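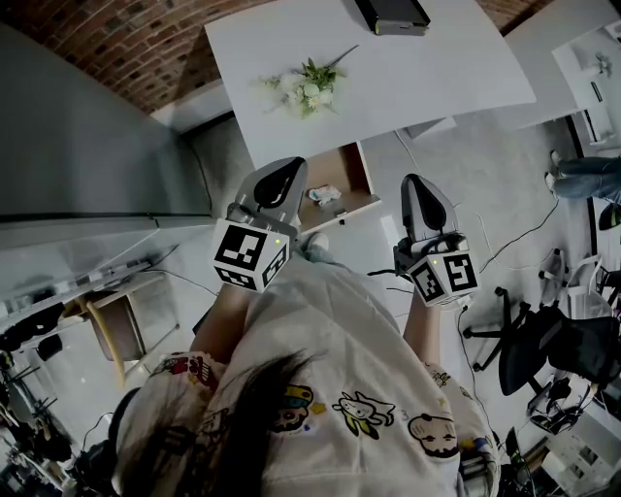 Grip Night at the Darkville Workshop: A Gallery

By Marlene Damasceno
19th October

We finally did it! After talking about it since May, we cleared a whole day to try hand-held grippers side by side, with everyone taking turns on the same tasks. I have used plenty of robot arms with a joystick or a teach pendant, and I thought I knew what I was in for. Then I put a gripper in each hand and spent ten minutes grinning like a kid with a new pair of salad tongs.

The plan was simple enough. Each person got a warm-up, then a set list of jobs at the table: pick up, pass from left to right, set down, nudge, turn over. We recorded the motion of both hands and played it back later on our pair of Drurkley arms. We ended up with 152 usable takes, which is a lot more than I hoped for when I was hunting for extension cords at breakfast.

Most of what follows is my notes from the day, cleaned up a little so that other people can read them.

The pads

We had three kinds of finger pad to try: the flat ones that came with the Yeo kit, a ribbed set we cast ourselves, and the rounded black ones, wide at one end and narrow at the other. The rounded ones won me over fast. You can come at a thing from a bad angle and still get hold of it, and the narrow end is great for fiddly stuff like the corner of a paper packet. The ribbed pads were better on heavy objects, no question. I would still reach for the rounded ones first.

The flat pads did one thing very well, and that was picking a playing card up off a smooth table. I tried it with the others until my thumb hurt.

The markers

Each gripper carries a cube with black-and-white squares on its faces, and that is how the cameras know where your hand is. We ran with 9 cameras in the end. With fewer than that, crossing your wrists would hide one cube behind your arm and the track would jump. If you are building your own, print the squares on matte stock. Our first batch was glossy and the ceiling lights made a mess of it.

I love that the cubes sit out where you can see them. You learn very quickly to keep your sleeves clear.

Soft things, thin things

Flowers were my favorite test of the whole day! A stem is thin, it rolls, and it bends if you squeeze too hard, so you find out right away how much feel you have through the handle. The trick (thank you to everyone who shouted it at me) is to close slowly and let the stem settle into the pad before you lift. I could get one stem out of a bunch without dragging its neighbors along by about my sixth go.

Playing that back on the arms was another story. The left arm copied me beautifully. The right one closed a hair early every time, and we lost a few petals before we found an offset in the settings.

Weight and tired wrists

The grippers we used most weigh 400 grams each. That sounds like nothing, and for the first half hour it is nothing. After that I started resting my elbows on whatever was near. A lighter shell would help, and so would moving the weight back toward the palm. One of the Nular people has already drawn up a new handle and I can't wait to get my hands around it.

Cables were the other thing. A cable hanging from the handle is fine as long as it drops straight down, but the moment it catches on a chair you feel it in the recording. We want to try a shoulder clip next time.

Opening width

The wide version opens to 180 millimeters, and people either loved it or handed it straight back. It swallows a cereal box with room to spare. It also takes a long time to close on anything small, and I noticed I was starting the squeeze while my hand was still on the way there. The narrow version felt like an extension of my fingers by comparison, and it's the one I kept going back to when I wanted to get something neat.

Still to sort out

The controller drops its clock now and then, so the left and right hands drift apart by a few frames on long takes. We patched it by tapping the two grippers together at the start and end of each one. Crude, but you can hear the tap and line everything up by it. A proper fix is on my list, right after finding the missing box of spare springs.

If you have a pad shape you swear by, bring it along to the next session. We have plenty of screws and there's always a free pair of handles.

Recent galleries
Wrist cameras, wide lens and narrow lens
Casting silicone pads on a kitchen budget
Drurkley arms: unboxing and first moves
Darkville open bench, May
Three joysticks and a foot pedal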